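# Hillard Kitchen Set: simulated demonstration recording

The Hillard Kitchen Set is a software package for recording manipulation demonstrations in simulated domestic rooms. It is supplied by Asteck for use with the Trusora two-arm robot model. An operator drives both arms from a pair of hand controllers, and each attempt is stored as a single episode for later use in imitation learning.

The set is intended for tabletop and worktop tasks: picking up crockery, moving food items, standing cups upright, and placing cutlery. Rooms, surfaces and loose objects are all rendered. No physical robot is needed at any stage of recording.

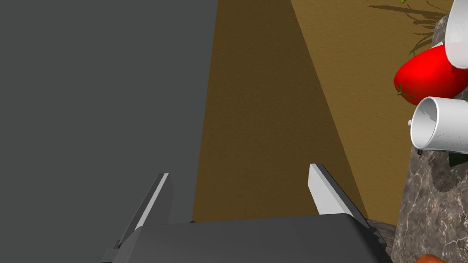

**Asteck – Simulation and Teleoperation Department**

## What is recorded

Each episode contains:

- camera images from the body view and from both gripper views
- joint positions and gripper opening for each arm
- the operator's commands, stored separately from the measured positions
- the pose of every loose object in the room
- a short written instruction, such as "pick up the tomato"
- the operator's end mark: complete, failed or discarded

Commands and measured positions are kept apart by design. The arms lag slightly behind the controllers, and a model trained on one will not behave in the same way as a model trained on the other. Users should decide which they need before starting a long series.

Failed episodes are retained by default. Discarded episodes are deleted at the end of the session and cannot be recovered.

## Rooms and variation

The standard licence covers 9 rooms. Object positions, lighting direction and surface materials are redrawn at the start of each episode from ranges set in the room file. Cups and similar items may be spawned upright or on their sides. Shadows are computed from the room's light sources, including shadows from plants and furniture outside the working area, and cannot be switched off for single objects.

The seed for each draw is written to the episode header. An episode can be restarted from the same seed if the operator wishes to record a second attempt under identical conditions.
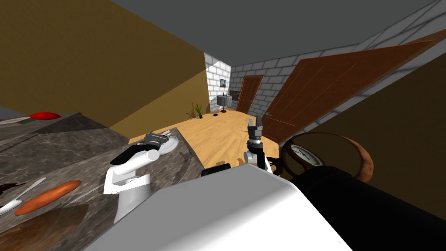 **Can episodes from different operators be combined in one training set?**

They can be merged without conversion, provided that all were recorded with the same control rate and the same version of the robot model. The merge tool compares the headers and stops if either value differs.

## Session limits

A session holds up to 4000 episodes. Most users close a session well before this, as the index file becomes slow to open on older machines. A full index takes around 5 minutes to rebuild.

The recorder writes to a local disc first and copies to shared storage when the session is closed. Recording directly to a network drive is not supported – dropped images were found in testing, and the recorder does not fill the gaps.

## Operator controls

One controller is assigned to each arm. The trigger closes the gripper in proportion to travel. Releasing the side button freezes the arm in place, so that the operator can move a hand back to a comfortable position and carry on. Frozen periods are flagged in the episode and may be removed on export.

The body view can be pitched and turned during setup. It is locked once recording starts.

## Supplied with the licence

- recorder and playback viewer
- 9 room files and the shared object library
- merge and export tools
- 2 operator seats

Hand controllers are not included. Additional seats and rooms are ordered separately. Sites already running the Horobets scheduler can queue exports through it using the connector in the tools folder; the connector was last revised in June and requires the current recorder.

Page revised 24 Dec 2018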